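# About Skamdale

Skamdale writes and checks working rules for people who record hand tasks for robot training. We are based in Hamilton, Ontario, and we started as two desks at the back of a print shop. Our clients are the companies that collect the recordings and the labs that learn from them.

We don't build robots and we don't sell data. Our job is the part in between: what an operator should do with a hand-held gripper in a real home, how it gets written down, and whether it was followed.

## What we publish

Our main document is the Tovik Handbook, now used on 502 registered sites. It covers household work such as tidying, sorting, folding and clearing rubbish. The current edition has a longer chapter on thin and clear materials, which gave reviewers more trouble than anything else in the last one.

The basic rules for a sorting or clearing task are short:

- Agree on the work area with the householder before the first recording. Bedrooms need a separate yes.
- Leave furniture, bedding and cords where they are.
- Put the bin, basin or tray where the operator can reach it without stepping over anything.
- Pick up one item at a time. If two come up together, put both back and start the pick again.
- Close the jaws until the item is held, then stop squeezing. Film and light wrappers need very little.
- Check both pads for wear at the start of every shift.
- Packaging with a name, address or prescription label stays out of the task.

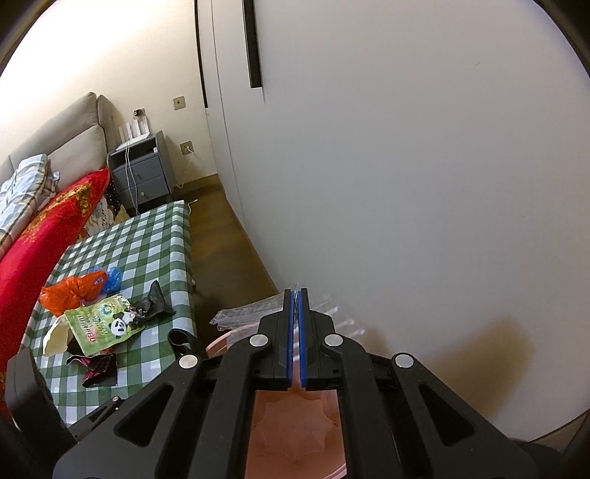
*Clear film held between the blue pads over a pink basin, with more wrappers still on the checked cloth.*

Clear film has its own page in the handbook. It creases, it catches the light and its edges are hard to find, so we ask operators to approach slowly and hold still for a moment once the jaws have closed. A missed pick is kept in the recording and marked as a miss. Cutting it out is a breach of the rules, and we treat it as one.

## How we check

Sites send us a sample every month. Reviewers work through it in Bepari, our in-house checking tool, and each recording is read against the rules by two people who don't see each other's marks. Where they disagree, a third person decides and the reason goes in the log. Last year we reviewed 1831 recordings this way and sent back around 700 for correction. Most of those came down to labelling.

A site that fails two samples in a row is paused until its operators have redone the half-day course. Householders can ask for a recording of their home to be withdrawn at any time, and they don't have to say why.

## Working with us

The handbook is free to read. Registration, training and sample review are paid services, and the fee depends on the number of operators. Kolisix handles our course bookings in Canada, in English and French.

The next edition is due in April. Comments on the draft are welcome from operators as well as managers, and the comment form is open to anyone with a site number.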